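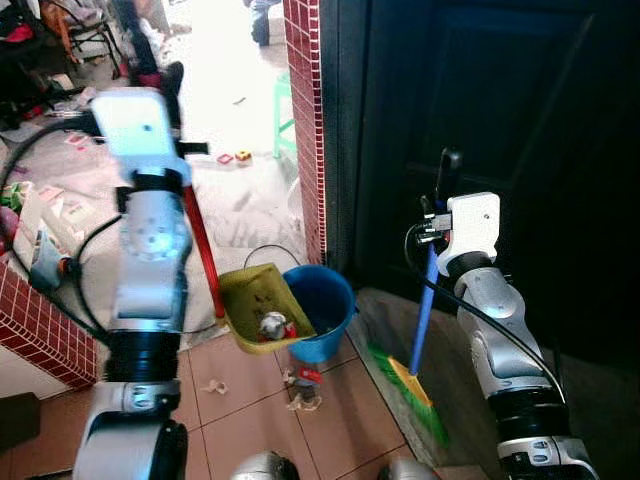 双腕動作計画ソフトウェア「Zein」に関するよくあるご質問
Zeinは、Pirkico株式会社が提供する双腕マニピュレータ向けの動作計画・制御ソフトウェアです。左右の腕に異なる道具を持たせる作業では、両腕を一つの計画問題として扱います。左腕がちり取りをバケツに向けて傾け、右腕がほうきを把持している状態では、ちり取りの傾きとほうきの柄の姿勢がともに拘束条件となります。本ページの内容は5月15日現在のものです。

Q1. 道具の形状はどのように登録しますか。
付属ツールEsnessで道具の外形と把持位置を指定し、設定ファイルとして書き出してください。標準ライブラリには46種類の道具が収録されています。柄の長い道具については、先端までを干渉判定の対象に含める設定が既定値です。

Q2. 手首カメラと頭部カメラの認識結果が一致しない場合、どちらが優先されますか。
把持対象までの距離が210 mm以下の場合は手首カメラ、それ以外の場合は頭部カメラの結果を優先します。閾値は管理画面から変更できます。なお、両カメラの時刻同期のずれが34 msを超えた場合、計画器は新しい軌道を発行せず、直前の姿勢を保持します。
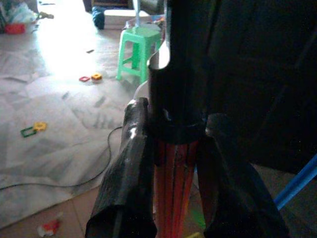
閾値を変更した場合は、外部パラメータの再校正を必ず実施してください。校正を行わずに運用した場合の把持位置の誤差については、保証の対象外とします。

Q3. 計画が時間内に完了しないときの対処を教えてください。
ログに「エラー348」が記録されている場合は、拘束条件の過多が原因です。道具の姿勢の許容角度を広げるか、片腕ずつの逐次計画に切り替えてください。

Q4. 旧製品Loltelonの設定ファイルは使用できますか。
変換ツールにより読み込みが可能です。ただし、ケーブルの可動範囲に関する項目は引き継がれないため、再入力が必要です。変換ツールの配布は7月末をもって終了します。

Q5. 技術的な問い合わせ先はどこですか。
動作計画についてはRizwan Niazi、認識機能についてはRidwan Simanjuntakが担当いたします。お問い合わせの際は、Zeinのバージョン番号とログファイルを添付してください。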